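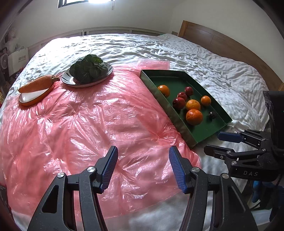
I spent most of July learning to pick up fruit, which I'd have told you I could already do. Pliltine, the small outfit Khairul Sitompul runs, wanted examples of ordinary household fetching and sorting, done by ordinary people with a gripper in each hand, and I'd said yes before I'd really thought about how many oranges that meant. My first proper session had me standing at a big bed with pink plastic spread over the sheet, a green tray of oranges and apples with one lonely plum in it, a carrot on its own oval dish and a plate of leafy greens beside it. I squeezed the jaws open, leaned in for the nearest orange and promptly rolled it into its neighbour. Khairul, bless him, said that one could stay in.

I should explain how the counting goes, as I became slightly obsessed with it. One go at one task, start to finish, is a take. You hold still for a breath, do the thing, let go, hold still again. My target was 26 takes before lunch and I managed 19 on the first morning (my wrists were complaining by then, and I'd had two cups of Elikem's terrifying coffee). Elikem Ofori had been at it since spring and could do a tidy hour without talking. I can't do anything for an hour without talking.

What surprised me was how much of the job is being different on purpose. I'm a creature of habit, so left to myself I'd take the same piece of fruit from the same corner every single time, and Elikem would lean over after every fourth take and move everything! Tray turned a bit, plum over there, carrot somewhere silly. At first I thought it was mild bullying. Then Khairul showed me what had come out of an early batch called Leiva, where everybody had been so neat that the trained arm reached confidently for the spot where the apple usually was and closed on thin air. They binned the lot and started again under a new name, Morcombe, with a rule that no layout gets used more than 4 times running.

The rubbish takes were another thing I had to get my head round. If I dropped something and just went after it and picked it up, that was a keeper. If I dropped it, swore and put the grippers down to have a laugh, that wasn't.

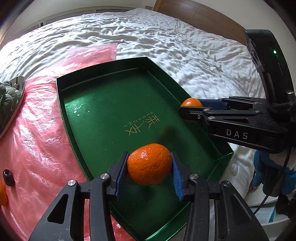
So how many examples does it take before the thing can manage on its own?

Khairul's answer is that it depends how fussy you are, but for a single task such as moving fruit out of a tray they aim for over 207 good takes before they bother training anything, and then they go back and collect more of whatever it gets wrong. Leafy vegetables have needed a second helping twice now.

Sorting through it all happens in the evening, in a program they call Jukix, which lines up the two hands and lets you mark where each grasp begins. I had a go and found it weirdly soothing, a bit like shelling peas. You also get to watch your own bad habits at half speed. I approach everything from too high up, apparently, and then hover. Elikem comes in low and quick. They want both of us, Khairul says, hovering included, and I've been asked back to do crockery.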